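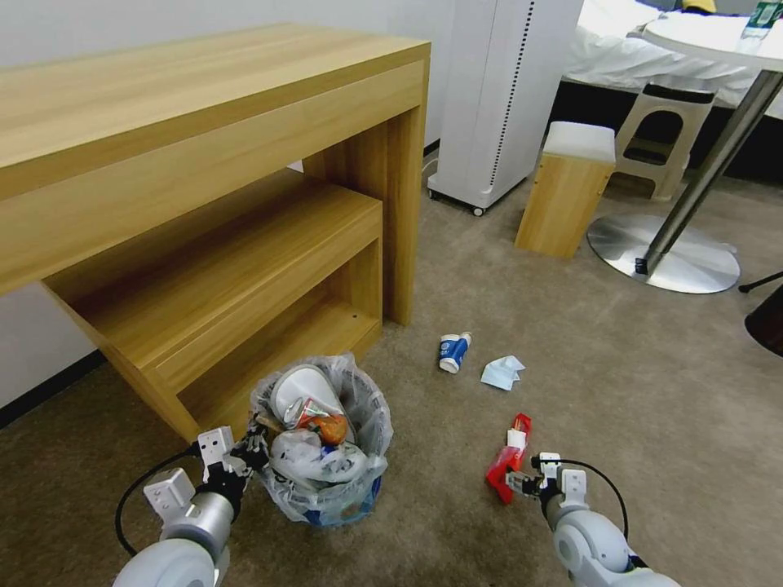
Bin next to the desk, by the white wall

Small flies in home office, where do they come from?

Eftychia Theodorakopoulos
Samcombe, posted in Household and Cleaning

Hello to everybody. I work from home in a small room with carpet, and since April I have very small flies in it. They are brown or black, I cannot say exactly, and they fly slowly in front of the screen when I am in a call. In the kitchen I see almost none of them, so it is strange for me that they choose the office.

I have one plant on the window, it is in a pot from Bawa with no hole in the bottom. I water it every Wednesday. I also eat at my desk, I admit it, and the bin is emptied when it is full and not on a fixed day. I put a bag inside always.

I have tried a spray from the supermarket, it smelled very strong and I had to work in the bedroom until evening. The next day the flies were there again. I do not want to use more spray because my daughter plays on the carpet.

My questions are: is it the plant or is it the bin? And how long must I wait until they are gone, if I do the correct thing? The lease says I must pay for pest control myself, and the company here wants 229 for one visit, so I would like to try on my own first.

Thank you in advance for any help.

Leanne Nuttall
Member, 200 replies

Hi Eftychia, it can be both, but you can find out in one night. Fungus gnats live in wet soil and fruit flies live on anything sweet. Gnats are thin and dark with long legs, they walk on the soil and run up the side of the pot. Fruit flies are rounder and more tan, often with red eyes.

Put a yellow sticky card in the pot, and a small glass with apple cider vinegar and one drop of dish soap near the bin. Look at both in the morning. Whichever has more flies tells you where to start.

If it is the plant: let the top of the soil dry completely before you water again. A pot with no hole is bad news, the water sits at the bottom and the soil stays wet for a long time. Move it to a pot with a hole and a saucer. Keep the sticky card in and change it when it is full.

If it is the bin: take food out of that room the same day, every day. Cans and juice bottles should be rinsed first, a few drops of soda are enough for them. Wash the bin itself too, under the bag, with hot water and soap. People forget the outside and the rim. Check the carpet near the desk also for crumbs or something sticky.

For fruit flies I would give it 20 days. The eggs which are already there will still hatch, so do not be disappointed if you see new ones in the first week. Gnats can take 40 days.

Skokska

just throw out the plant

Jorura

I had the same in my old apartment. In my case it was one potato behind the bookshelf, so please look behind the furniture also. The vinegar glass works, but cover it with plastic wrap and make small holes with a fork, otherwise some of them fly out again.

Eftychia Theodorakopoulos

Thank you very much Leanne and Jorura. I put the card and the glass yesterday evening. This morning the glass had many and the card had only two, so I start with the bin. The plant will also get a new pot this weekend. Skokska, it was a present from my mother, it stays.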